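Olga Patrício
May 20, 2025

Thread on the cup as a unit of measure, and why a recipe written in cups can't be reproduced from its text alone. Dry goods first, liquids after, then what I do about it. Home kitchen scale throughout.

A cup is a volume. Flour is sold by weight, and the chemistry of a dough depends on weight. To get from one to the other you need a density, and the recipe almost never states one.

For water this is harmless. Water at room temperature has one density for all kitchen purposes. Milk is close enough. Honey is a lot denser than either, but at least it stays put from one jar to the next.

Flour has no single density. It has a range, and where you land in the range depends on the bag, how long it has been sitting, whether it was shaken on the way home, and how you get it into the cup.

The technical term is bulk density: mass divided by the total volume, air gaps included. Powder people quote two values, poured and tapped. The ratio of tapped to poured tells you how compressible the powder is. Flour scores badly. Granulated sugar scores well.

That ratio predicts which ingredients will give you trouble. Sugar, table salt of one known brand, rice: small trouble. Flour, cocoa, powdered sugar, anything shredded: large trouble. Brown sugar is a special case and gets its own post.

In April I ran a test. Cake flour, one bag, spooned into a one-cup measure and leveled with the back of a knife, each cup tipped onto a scale and written down. 30 cups. Total 3181 g, so the mean is a little over 106 g.

Method notes, for anyone who wants to repeat it. The flour was stirred before every cup. The same spoon was used throughout. The measure was brushed out between cups. The scale was a Zirix that reads to the gram, checked against a 100 g weight at the start and again at the end.

The mean is not very interesting. The spread is. Same person, same bag, same afternoon, and the heaviest cups would make a visibly stiffer batter than the lightest. I was also paying attention, which is more than I do on a normal day.

The cups got heavier toward the bottom of the bag even with stirring. I assume compaction from the weight of the flour above. I didn't design the test to separate that from my own fatigue, so treat it as a guess.

Then I did a shorter run, dipping the cup straight into the bag and sweeping it off. Every dipped cup was heavier than the spooned mean. I knew the direction before starting. The size of the gap was larger than I expected.

A recipe that says "one cup flour" without saying spooned or dipped has left out a piece of information worth more than most of its other instructions. Some older books do say, usually on a page near the front that people skip.

"Sifted" adds a second problem, which is word order. "One cup sifted flour" means sift, then measure. "One cup flour, sifted" means measure, then sift. The weights differ. The comma carries the whole difference, and commas get lost when recipes are copied out by hand.

Next: which cup. The US customary cup and the US legal cup used on nutrition labels are slightly different sizes. The metric cup used in Australia is larger than both. The old imperial half pint is larger again. A recipe on the web may have come from any of these places.

For a cake, the ratio between ingredients survives if you use the same cup for everything. It stops surviving as soon as eggs are involved. Eggs come in eggs.

Butter is the other leak. In the US it comes in sticks with lines printed on the wrapper, so butter is in effect weighed at the factory. Everything you scoop is scaled to your cup, and the butter is scaled to theirs.

Then there is the cup you drink from. Many older family recipes were written by someone using whatever was on the shelf, and "a cup" meant that one. A drinking cup has no standard capacity. It often has no obvious fill line either, because the useful volume stops somewhere below the rim.

Shape matters separately from capacity. For a given error in fill height, the volume error is proportional to the area of the surface at that height. A wide mouth gives you a large error for a small slip. A narrow one is more forgiving, which is why lab glassware has a thin neck where the line is.

A straight-sided cup is easy to reason about: half the height is half the volume. With a tapered cup, half the height is less than half the volume if it widens toward the top. People pour "half a cup" by eye and come in low. 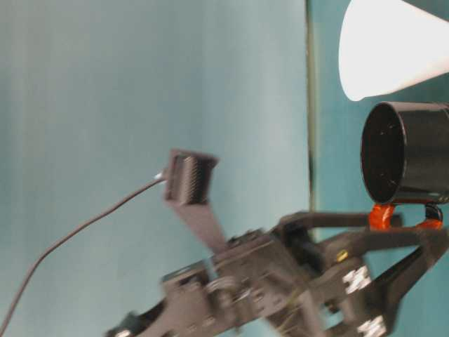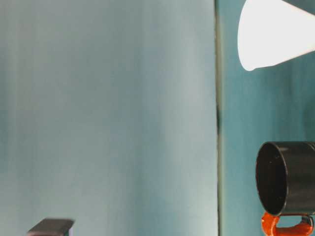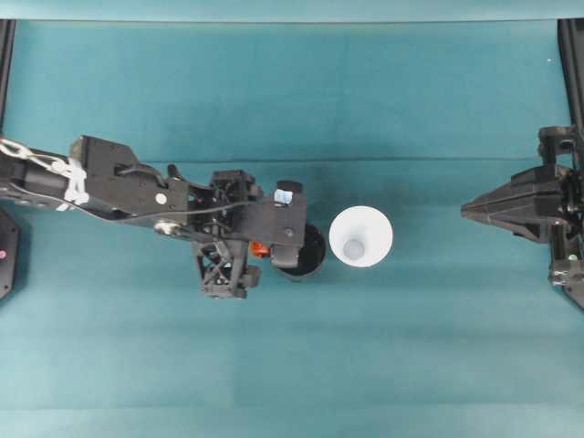

The white cup and the black cup are both in the last one.

You can find the capacity of any cup with a scale and water. Put the empty cup on, zero the scale, fill to wherever you would normally fill it, read the number. Grams of water and milliliters are the same number for this purpose. Do it a few times and take the middle value.

If you have inherited a recipe and also the cup it was written with, do this before the cup breaks. Write the number on the recipe card. Then throw out nothing else on the card, including the parts that look wrong.

Liquids. A liquid measuring cup and a dry measuring cup hold the same nominal volume. The dry one is filled to the brim so it can be leveled. The liquid one has a line below the rim so it can be carried. Swapping them is an error in handling, mostly.

Read the liquid cup at eye level, on a flat surface, at the bottom of the curve the liquid makes against the wall. Reading from above gives you a different answer because the line is on the near wall and the surface is behind it. This is ordinary parallax.

Printed lines are also not always where they should be. I have a glass jug from Tran whose one-cup line is fine and whose two-cup line is low. I checked it against the scale, with water, on three separate days. Same result each time. I have marked the correct height with tape.

Plastic jugs that go through a hot dishwasher can lose their markings well before they change shape. I have one with no legible lines left. It is now a scoop for birdseed.

Brown sugar. Recipes say "packed," which is an attempt to control bulk density by maximizing it. It works better than you would think, because there is a physical limit to how hard a person presses with a thumb. Packed brown sugar repeats better than unpacked flour in my hands.

Salt. Crystal size changes the weight of a teaspoon by a large factor. Flaky salt is light, fine table salt is heavy, and coarse salts from two makers may not agree with each other. If a recipe names a brand of salt, that is the author telling you the density without saying so.

Leafy things and grated cheese. "One cup grated" depends on the grater more than on the cook. A fine rasp produces something that is mostly air. I have stopped trying to convert these and just decide how much cheese I want.

Small quantities are where the scale loses. A kitchen scale that reads to the gram may be off by 2 g at the very low end, and some won't register a slow trickle at all because the firmware treats it as drift and zeroes it out. For yeast and baking soda, a leveled measuring spoon is the better instrument.

Workaround if you only have the scale: weigh the jar of yeast, take some out, weigh the jar again. The load is then in the middle of the scale's range and the drift correction doesn't swallow the change. You are still limited by the resolution.

Temperature is a minor term. Oil expands more than water does, and honey is a different experience in winter. I checked oil with a Trutell probe thermometer, cold pantry against warm kitchen, and the change in a cup was below what my scale could tell me with any confidence. Ignore it.

Humidity matters a bit more, since flour takes up water from the air and the water counts as weight. So weighing is not perfect either. It is just wrong by less. Professional bakers adjust by feel at the end, and so should you.

Converting a recipe from cups to grams: don't use a chart blindly. Charts disagree on flour because the people who made them scooped differently. Look for a recipe by the same author that gives both, and back out their number. Many authors are consistent with themselves.

If no such recipe exists, make the thing once by volume, but weigh every cup as it goes in and write it down. If the result is good, those weights are the recipe from now on. If it isn't, you have a starting point and can move one ingredient at a time.

I did this for a tea loaf from a fundraising booklet a friend brought back from Corbridge. "Two cups flour, one cup sugar, one cup cold tea," no further detail, no country stated for the cup. The first version was dense. Less flour fixed it, which suggests the original cook spooned.

It says nothing about the pan either. I used a standard loaf pan and it overflowed slightly on one side. I wrote that on the card too.

Replies asking for the raw list of weights: yes, I'll type it up. It's in pencil on the back of an envelope and two of the entries need a second look.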